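Stuster Press will publish Wálter Lozano's second hockey romance, *Onari*, in August, the publisher said on 23 January 2024. The book follows a backup goalie and a ferry pilot who share a rented house on the coast during the off-season.

Lozano's first novel, *The Espinoza Rule*, came out as an ebook and spent 13 weeks on the press's own bestseller list. Readers who liked the younger brother in that book will find him here, now traded to a smaller club and recovering from a knee injury. The new story stands on its own – no knowledge of the first is needed.

The manuscript was cut heavily before it was accepted. An early draft opened with a full season of games, and most of those chapters are gone. The finished novel begins the morning after the last one.

"I like the months when there is no hockey," Lozano said. "The players have to cook and pay bills and talk to people. I wrote 161 pages of games and my editor kept 4."
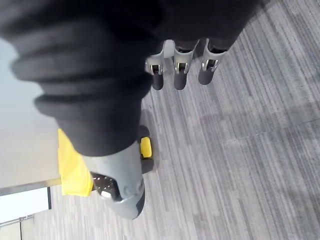
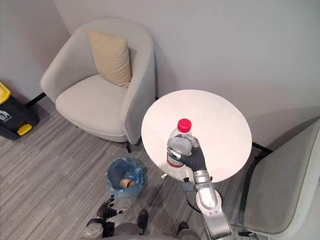
**Robot hands in a carpeted room**

The paperback will run 215 pages, shorter than most of the press's romance list. An ebook will go on sale the same day. The audiobook will be read by two narrators, one for each lead, and is expected later in the year.

Stuster has also bought a third book from Lozano, with the working title *Tuver*. It is set in the same league and centers on a team doctor and a retired referee. No date has been set, and the author said he has written only the first few chapters.

Preorders for *Onari* open next month through the publisher's website and at independent bookstores. Readers who order the paperback early will get a bonus chapter by email, told from the point of view of the goalie's sister. The chapter will not be printed in the book.

A new edition of *The Espinoza Rule*, with a matching cover and a short note from the author, will be released alongside it.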